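Print this page | E-mail this page

Flinon two-hand capture kit from Vister: review

Rating: 2 out of 5

The pitch for the Flinon kit is that you can teach a robot arm to do things without owning the robot arm. You put a wide-angle camera on your head, take a marker cube in each hand, do the job yourself, and the software turns your hand paths into training examples. I have heard versions of this pitch before and they usually leave out the part where you spend the evening throwing examples away. So I had the kit for 2 weeks and kept an eye on how much of what I recorded I could use.

I should say what I wanted from it. We have a small two-armed setup at the shop and a learning package called Skulum that takes demonstrations in its own format. Vister says Flinon exports straight to Skulum. It does, and that part is painless. My doubts are about what gets exported.

Getting set up

The quick start card is fine. Calibration is a matter of turning each cube slowly in front of the camera until the software stops complaining, and then doing it again with your arms farther out. Vister would like you to do this in good light, and the manual says so in one line near the back, next to the cleaning instructions. I think it belongs on the lid of the case.

Robots don't only work in good light, and I don't want examples that all come from one bright bench. I took the kit into the Ikeda building, where the light is poor and patchy, and did most of my recording there, wearing dark sleeves.

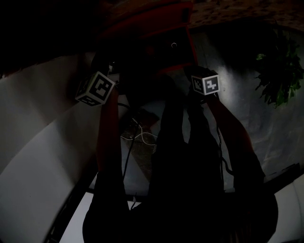
Tracking in low light

The white borders on the cubes help more than I expected. With my arms nearly black against a black jacket, the patterns still stood out well enough for me to pick out on playback. Whether the software can pick them out is another question. With a cube square to the camera, it held the position nicely. With a cube tilted so that it showed one face and a sliver of the next, the recorded path began to shiver, and sometimes the whole cube flipped over in the preview and flipped back. My wrist did no such thing.

A learning system won't know that. It gets a hand that spins in place for no reason and will do its best to copy it. The Flinon software has a smoothing slider for this, and I don't trust it. Smoothing makes a bad path look like a good one, and I would sooner have a gap marked as a gap. There is a confidence value stored with each sample, which is the best idea in the product, but the Skulum export drops it by default. You have to turn it on in a menu called Extras.

Cables and reach

The black cables are thin and don't weigh much, but they are still cables. They pull a little when you reach up, and you start to move in a way that keeps them happy. I noticed it on playback before I noticed it in my shoulders: my reaches had all gone slightly short. If the examples are supposed to show how a person moves, that matters, and I didn't see a word about it in the manual.

Holding the cubes is also a job in itself. You can show reaching, lining up, and the general path of a two-handed move. Fine finger work is out, and Vister's sales page is vaguer on this than it ought to be.

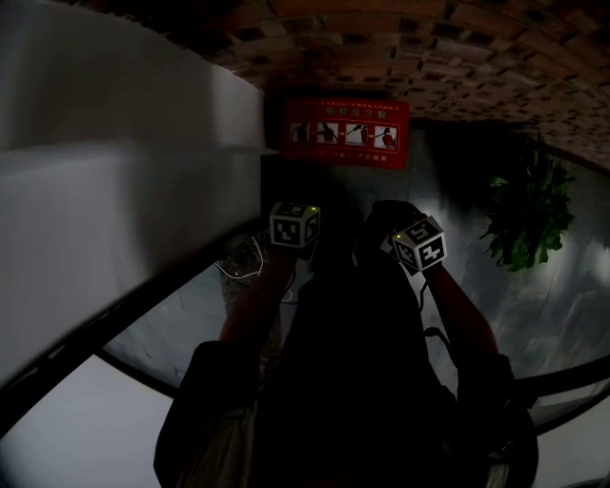 What I kept

The small green lights on the cubes are easy to see in a dark room. I would still not take a green light to mean a good recording. I had it on through several takes that were junk.

My plan was 100 clean examples of one simple two-handed reach. The first long session gave me 17 that I would put in front of a learning system. Later sessions went better, mostly since I had learned to keep a full face of each cube toward my head, and that worries me more than the bad session did. Once I was moving for the camera, the paths got cleaner and also less like anything I would do with my hands free.

The wide-angle view is a fair trade. It keeps both hands in sight when they are well apart, and the bending toward the edges is corrected in software before export. I checked some paths near the edge against a tape measure and they were a bit off, though less than I had feared. Near the middle they were good.

Should you buy it

If you have a bright room and slow, broad movements to teach, maybe. Borrow one first if you can. The hardware is decent and the export works. If your work happens in dim or cluttered places, plan on watching every take yourself, leave smoothing off, and switch the confidence values on in Extras before you record anything. I am sending mine back, and I'll look again if Vister fixes the flipping.

Print this page | E-mail this page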